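Storage and Household Waste in Rostville: Project Report

Submitted by Hrefna Overgaard, 1 Nov 2022

2. Method

The project examined whether households with less storage space discard more usable goods. A questionnaire was delivered to 96 homes in the Matley and Bensaid districts, and 15 residents agreed to a longer interview. Collection records supplied by the district office listed 3,482 bulky items, of which more than 1,944 were furniture.

3. Findings

Residents of smaller flats reported replacing furniture mainly when moving home. Open shelving was kept longer than wardrobes.
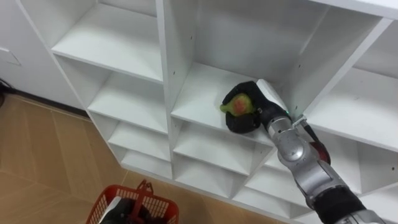
Interviewees in Matley also stated that collection charges were unclear. The records do not give the age of discarded items, and this limits the comparison between the two districts.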